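Nallum Two-Part Organizer Tray, white

I bought this in June for the workbench and the kitchen both, since the listing said it would do for either. It replaced an old Grosine tray that had cracked along the bottom. After a summer of use I have a fair idea of what it is good for.

What you get

The box has the molded tray, a separate open frame that serves as the lid, one thin strut and a folded sheet of instructions. There is no hardware bag. Everything is plastic and everything is white, or close to it. Mine is a shade warmer than the photo on the box. The item number on the carton is 915, which you will want if you ever order a replacement strut.

Putting it together

It took me two tries. The frame goes on first and the strut second, and the drawing shows it the other way around. If you fit the strut first the frame will not seat and you will think you have a bad part. Start at the corner, press until it clicks, then work along the edge. No tools needed. The plastic is stiff when new and I had to lean on the last corner.

Once it is on, the frame swings freely and the strut holds it at an angle. It does not lock. If you bump the bench hard enough the lid comes down. A small catch would have fixed that.

In use

The two large rounded compartments are the useful ones. I keep tape, pencils and a utility knife in one and loose screws in small cups in the other. The rounded corners make it easy to get the last screw out with a fingertip, which was never true of the Grosine. The rectangular sections are narrower and I mostly use them for drill bits.

In the kitchen it did less well. Spoons slide around, and crumbs collect in the corners of the smaller sections. It cleans up fine with dish soap. I would not put it in the dishwasher and the instructions say the same.

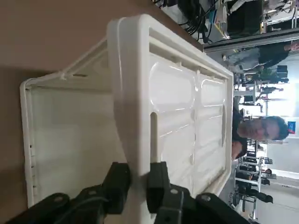 Rim and slot

The rim is thick and is the best part of the tray. I have carried mine by it fully loaded many times and it has not bent. There is also a long slot through the plastic near one edge. The sheet calls it a hanging slot. I hung the empty tray from a hook by it all through the summer with no trouble, but I would not try that with anything inside.

The finish is smooth and a little shiny, and it shows pencil marks. They come off with a damp cloth.

Price and verdict

I paid $74 for a set of 2 at Jarkunwood, shipping included. The Benítez version costs $108 for the same number and comes with dividers. If you need dividers, buy that one. For a plain bench tray the Nallum is enough. I would take off a star for the instructions and half a star for the lid.

3.5 out of 5

Posted 2 Sep 2026

Comments (4)

benchdog_ohio
Same problem with the strut. I had it in backwards for a week.

Tilly R
Does the lid come off again once it is clicked in? I only want the tray part.

benchdog_ohio
Yes, but pull from the corner where you started. The middle flexes too much.

mapleleaf40
Got the Benítez one last year. The dividers fall over. Save your money.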